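Lines blurring on a small wrist tattoo — too soon for a touch-up?

Posted by pludodthorpe_kel
I had a fine line fern done at Auer in May, on the inside of my wrist. Two of the fronds have gone a bit fuzzy and one patch is lighter than the rest. The studio quoted me $100 for a touch-up. Is it worth paying, or should I leave it alone for a while? I work outdoors and I'm not always good with sunscreen.

ukitz_ink
Leave it at least 8 weeks from the day it was done. Skin on the wrist moves a lot and the colour can look patchy until it settles. A light patch is easy to fix. Fuzzy lines are harder — going over them usually makes them thicker, so ask the artist whether the fern has room for that. 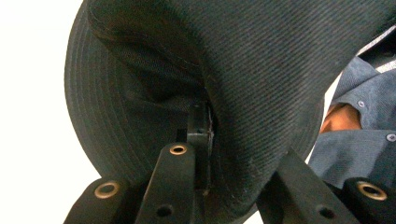
Page last changed: May, 4:15 pm

wastura
Ask if the first touch-up is included. Mine was, but I had to book it myself and they'd never mentioned it. Keep sunscreen on it once it's healed, and long sleeves before then.

dottedline600
I wouldn't bother. All of mine have gone soft and I don't mind them. $100 sounds steep for two fronds though, my whole ankle piece was only a bit more than that.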